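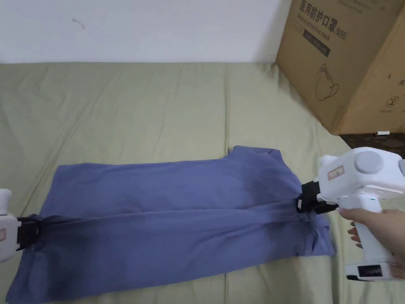 **Why fold on the bed when there is a table?**

A bed is what most students have. In the Drerkden residence the desks are narrow and usually covered with books, so laundry gets folded on the mattress.

# Folding and Storing T-Shirts in a Small Room

Group 4: Neema Muriithi, Herman Sitompul, Dewanti Mangundap
Supervisor: Gaëtan Rolland

## 1. Background

Our course asked for a project on everyday work in small living spaces. We chose T-shirts because they are the most common item in a student's laundry and because everyone in the group folds them differently. Herman folds in half lengthwise and then in thirds. Dewanti lays the shirt face down and brings both sides to the middle. Neema rolls.

We wanted to know two things: which method gives a stack that stays neat when it is moved, and how much a soft surface matters compared with a hard one.

## 2. Method

We collected 37 short-sleeved T-shirts from people on our floor and washed them on the same setting. Each shirt was smoothed before folding by holding both ends and pulling lightly. We folded every shirt with each of the three methods on a mattress, then repeated the half-and-thirds fold on a table in the Dekanlow study room.

A fold was marked as failed if a sleeve came out when the shirt was lifted, or if the edges were more than two fingers out of line. Herman did all the checking so that the rule was applied the same way.
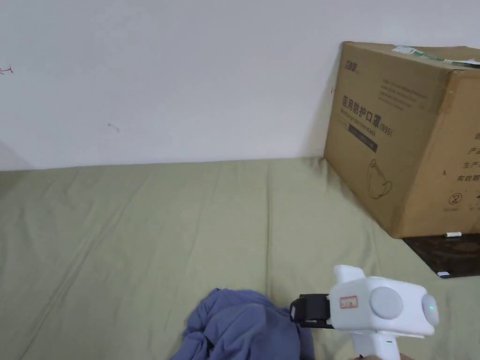 For storage we used plain cardboard boxes that people already had in their rooms. We did not buy any, and the sizes were not the same. Shirts were packed either flat in a stack or standing on edge in a row. The box was then carried down one flight of stairs and back up, opened, and checked again.

## 3. Results

The side-to-middle fold had the fewest failures on the mattress. The half-and-thirds fold was faster, but the sleeves slipped out more often. On the table it did much better, and the difference between the two methods nearly went away. Rolling was the slowest for us, although Neema was quick at it after the first dozen.

Quilted or soft surfaces cause a specific problem. When you press down to flatten the shirt, the surface sinks and the far side lifts. Pulling the shirt tight first helps with large wrinkles. It doesn't do much for a crease that was dried in.

Shirts packed on edge kept their shape on the stairs only when the box was full. In a half-full box they fell over, and flat stacks were the better choice.

## 4. Room Layout 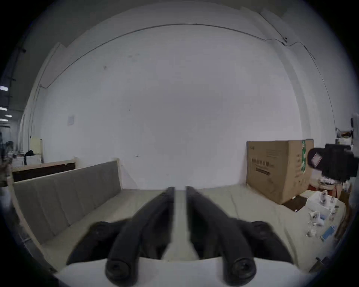 **Where should the storage box go?**

Next to the bed, within reach of the place where you fold. In our trials the folder lost the most time by getting up and walking to a box on the other side of the room.

We also found it useful to clear the floor on that side first, but we didn't measure this.

## 5. Limits

All the shirts were adult sizes and most were cotton. Yoga Osman from the Entili group suggested adding long sleeves - we agree, but ran out of time in April. The stairs test was done once per box and should be repeated.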